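Jorkstead workshop gets its two-handed robot gripping – after a long wait

17 June 2020

The pair of robot hands being put together at the shared workshop in Jorkstead can now be driven from one bench, members said in this week's update. Both sides, left and right, on the one controller. It has been on the to-do list since January.

The build goes by the name Hetavel. Two arms, a three-fingered hand on each, and the idea is a helper for small bench jobs – fetch a part, hold a part, drop it in a tray. Nothing grand. Parts money was capped at 2,000 pounds and the last tally came to 2,859, so the cap has gone and there was a bit of grumbling about it at the monthly meeting. The overspend went mostly on finger motors. Two sets were ordered, one set turned up with the wrong gearing and had to go back to the supplier in Okovside, which cost the group most of the spring.

Wiring was the other hold-up. Cables to the right hand kept snagging at the wrist whenever the arm turned past halfway, and the first fix (tape) lasted one evening. The run has been shortened and re-clipped. Left side still to do the same way, probably over the next fortnight if the clips arive.

Software is home made, on top of a grip routine called Liyanage which one of the members had already written for an older single-arm build. The log stood at 2,707 grip attempts on Monday night. Plenty of those were misses, the notes dont split them out yet. Next target is another 2,000 with the closing speed turned down, to see if thin-walled things like drinks cans come through without dents. Full cans first, then empties. Empties are expected to be the hard ones.

Still on the list: a proper stop button within reach of both chairs, softer fingertip covers, a guard for the wrist joint, and a decision on whether the arms stay bolted to the bench or go on a trolley. The bench is wanted back by the bike repair group on Saturdays, so the trolley looks likely. A trolley would also mean lining everything up again each time it moves, about an hour's work at present.

Anyone with a key can come and look on workshop evenings. Ask before touching the arms, even when they are parked – the power supply is slow to bleed down and the fingers can twitch. Plans and the parts list go up on the workshop page once the wrist drawings are tidied. People who want to print their own brackets should wait for those, the old files are 3 mm out on the bolt holes.

Three fingers over the blue matting, and the right hand round a purple can: 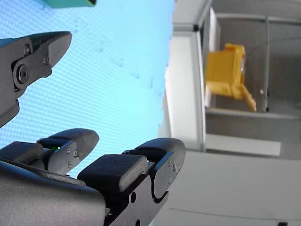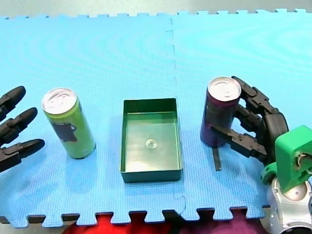

Posted by: Jorkstead Workshop News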